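I used to fold T-shirts standing at the dresser, holding each one under my chin, and every drawer I owned looked like a rummage sale. What changed things for me was using the bed. It's the biggest flat surface in most homes, it's soft on the back if you can stand close to it, and once you've covered it with clean laundry you really do have to finish before bedtime!

## Get the shirt flat first

Make the bed, or at least pull the fitted sheet up so there aren't any deep ridges. It doesn't have to be perfect (mine never is). Lay one shirt near the edge where you're standing, front side down, with the hem toward you. Take hold of both sides and give a gentle tug outward, then smooth from the middle with your palm.

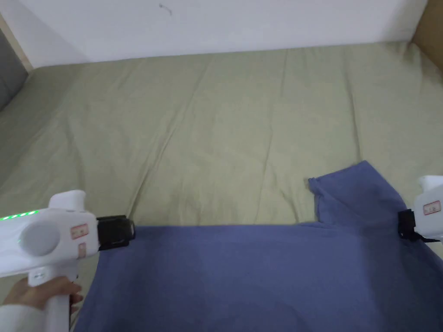 Don't skip the sleeves. Reach under and pull each one straight out, and check that the seam hasn't rolled in on itself. I was always in a hurry at this point, and then I'd wonder why my stacks leaned.

## When it bunches up

Soft old cotton likes to slide around and gather itself into a heap, and trying to rescue a half-done fold usually makes it worse. Pick the shirt up by the shoulders, shake it twice, and lay it down again.
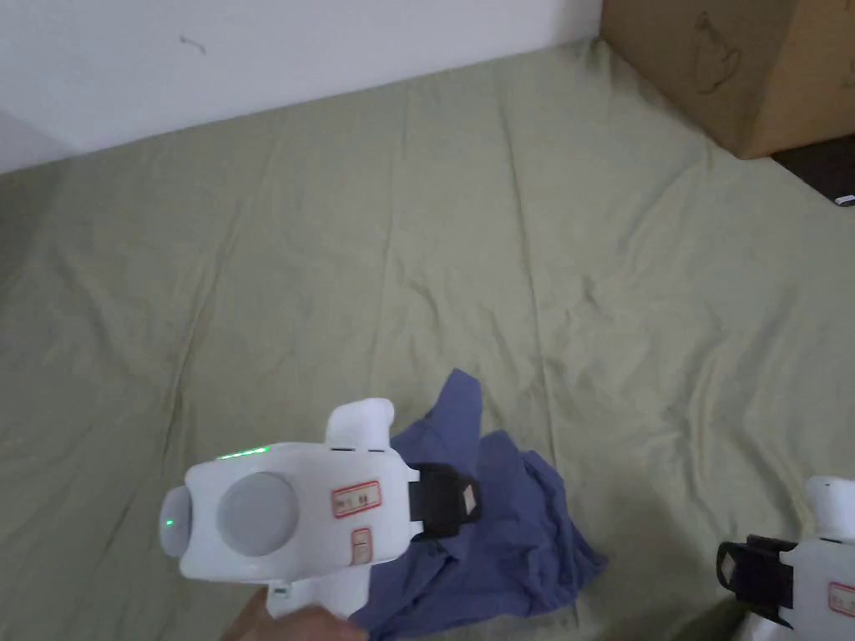 Tamara Lazăr wrote in to say that she turns her softest shirts inside out and folds them that way, and that the seams give her something to grip. I've tried it since April and I like it very much for pajama tops, though I wouldn't bother for anything with a print I want to find in a hurry.

## The fold itself

1. Bring one side in toward the middle, sleeve and all, then turn the sleeve back so it lies along the fold.
2. Do the same with the other side. You want a long strip.
3. Press along the strip with your forearm.
4. Fold the hem up to just short of the collar, then fold once more.

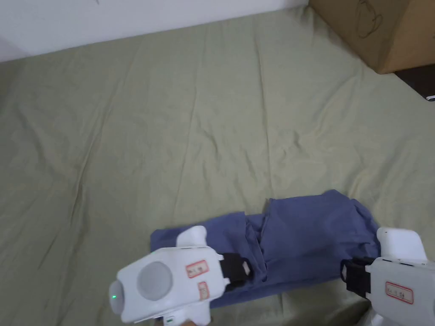

For a deep drawer, add one more fold and stand the shirts on edge, collars down. My middle drawer holds 16 that way, where it used to hold 13 and wouldn't close. Heavy sweatshirts go on the shelf, folded only once.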